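工单:Iltau 采集平台 / 家务类任务 / 擦椅子片段被自动质检大量退回
1月
提交:Mairéad Gilmartin
处理:Cathal Brophy
状态:已解决,留一项待跟进

问题描述(Mairéad)

Lodhi 采集点这一批“擦拭家具”任务上传了400段,自动质检退回199段。退回代码几乎全是 H-07(手部与物体接触不连续),少数是 H-02(画面模糊)。同一位采集员上一批做的是擦台面和叠衣服,没有出现这种退回比例,头戴设备也没换过,还是 Plerari,固件没升级。

退回的片段我抽着看了一些,动作本身没有问题:一只手扶住椅子,另一只手拿抹布擦,从椅背擦到椅面再擦边沿,手基本都在画面里。按采集规范应当通过。Bondo 那边在等这批数据做训练集更新,麻烦尽快看一下是设备问题还是质检问题。

复现条件:
任务模板:擦椅子(双手,塑料椅,椅子不搬离桌边)
设备:Plerari 头戴,默认曝光
上传方式:收工后统一上传
质检版本:当前线上版本

处理记录(Cathal)

9:40 接单。先排除上传损坏。抽了一部分退回文件做校验,和设备本地留存的一致,没有丢包,也没有截断。时长和帧数对得上。

10:05 看时间戳。H-07 以前出过一次,是两路手腕传感器和头部视频没对齐,手已经离开物体,标签还写着接触。这次把对齐曲线拉出来看,偏移在正常范围内。不是这个原因。

10:30 看曝光。H-02 的那几段确实糊,集中在采集员转头换位置的时候,桌沿和地面附近比较明显。手上的部分大多还是清楚的。 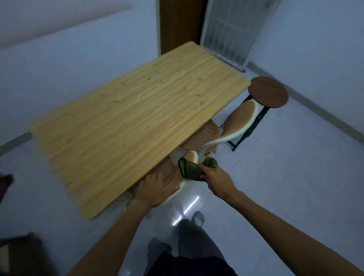 质检对模糊是按整帧算分的,不区分手部区域和背景。擦台面的时候头基本不动,分数一直很高;擦椅子要弯腰、要低头往桌子下面看,背景变化大,整帧分数就被拉下来了。这部分可以解释 H-02,但是 H-02 数量少,不是主要问题,先记下来。

11:15 转回 H-07。把退回片段里接触检测的逐帧输出导出来,发现扶椅子的那只手识别稳定,断的都是拿抹布的手。检测器给出的结果在“手—抹布”和“手—椅子”之间来回跳,每跳一次就算一次接触中断。模板里规定中断次数超过上限直接退回。

11:20 问 Mairéad:模板里的目标物体填的是什么?

11:32 Mairéad 回复:目标物体填的“椅子”,工具一栏是空的。模板是从“搬椅子”复制过来改的名字,当时没有加工具栏。擦台面那个模板是单独建的,工具栏填了抹布。

11:35 这就对上了。工具栏为空时,质检要求手直接接触目标物体。手隔着抹布压在椅子上,检测器认为手接触的是抹布,不是椅子,判为中断。手指碰到椅边的时候又判回接触。擦得越认真、换位置越多,中断次数越多,越容易退回。通过的那些多半是擦得比较快、片段比较短的。

这一点要提醒 Bondo:如果只用已经通过的片段训练,样本会偏向短动作,细擦边沿的部分会很少。先不要用。

13:10 在测试环境改模板:工具栏填“抹布”,接触关系改为“手—工具—目标”允许隔一层。把退回的片段重跑一遍。H-07 大部分消失,还剩下一些。

13:50 看剩下的。共同点是手和抹布在画面下半部,布叠起来以后颜色深,和深色袖口或者裤子靠得近,分割会把布和衣服连在一起,工具就“丢”了。布摊开、压在浅色的椅边上时没有这个问题。

14:05 问 Mairéad 能不能换一块颜色浅的抹布。

14:20 Mairéad 回复:可以加一块,但不想全部换掉。深色抹布在实际家庭里很常见,全换成浅色的,以后模型见到深色的又不认。另外采集员自己穿什么我们一般不规定,上身深色、裤子灰色都很普通。

14:25 同意。改质检,不改现场。把“工具丢失”的容忍时间放宽,条件是丢失前后手的位置连续,并且另一只手一直扶着目标物体。这个条件对擦椅子很合适,因为一只手要按住椅子,不然塑料椅子会滑。

15:00 放宽后再跑一遍,H-07 清零。人工复看了一部分,没有发现应该退回却放过去的。

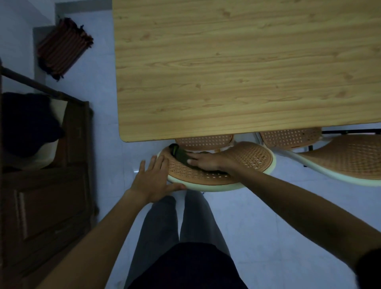
15:30 继续处理 H-02。现在有两个办法。一是让采集员动作放慢,二是把模糊分改成只算手部周围的区域。第一个办法以前试过,采集员会一边擦一边想着头不要动,动作变得很别扭,这种数据不要。用第二个办法。改动涉及公共模块,影响其他任务,需要走一遍回归。

15:45 回归用的是固定抽样的1000段旧数据,包含擦台面、叠衣服、收纳和开关柜门。

17:20 回归跑完。叠衣服有2段结果从退回变为通过,看过原片,手部清楚,背景糊,应该通过。其他任务没有变化。可以上线。

17:40 上线。线上重新质检199段,全部通过,状态已经从“退回”改为“待标注”。采集员那边不用重录。

原因汇总

1. 任务模板复制后工具栏为空,接触判断规则用错。主因。
2. 深色抹布与深色衣物相邻时分割不稳,工具短时丢失。次因。
3. 模糊评分按整帧计算,低头弯腰的动作吃亏。单独的问题,一并改了。

给采集点的说明(Mairéad 已转发)

新建任务模板时不要从别的动作复制,从空白模板开始填。一定要复制的话,工具、目标、接触关系三栏要重新选一遍,保存前点一次“校验”。

擦椅子任务的现场做法不变。椅子留在桌边擦,不用拉到空地上。抹布颜色不限,同一段内不要换。转头换位置时手不用停。每把椅子擦完再结束这一段,不要擦到一半切开,切开的片段标注时没有办法判断是换面还是结束。

旁边的杂物不用收。凳子、布、衣物放在原来的地方就行,画面里有没有这些东西不影响质检。

Mairéad 补充:标注员问过,擦椅背和擦椅面算一个子动作还是两个。按照现在的标注规范,手离开椅子才切分,中间滑过去的算同一个。如果采集员中途把布翻面或者重新叠一下,单独标成“整理工具”,手扶着椅子的那一侧标签不断开。

Cathal 补充:翻面那一下检测器会短时报工具丢失,在容忍时间之内,不会退回。翻得很慢的可能会超,遇到了把片段编号贴在这里,我收几段再看要不要调。

待跟进

模板页面在工具栏为空时应该给提示,目前没有。已另开需求单,转 Iltau 前端。Bondo 确认收到这批数据以后本单关闭。

18:05 Bondo 回复已收到,数量对得上。主工单关闭,前端提示那一项在新单里继续。

联系采集支持:请在 Iltau 工单系统内回复 | © Iltau 保留所有权利 | 返回顶部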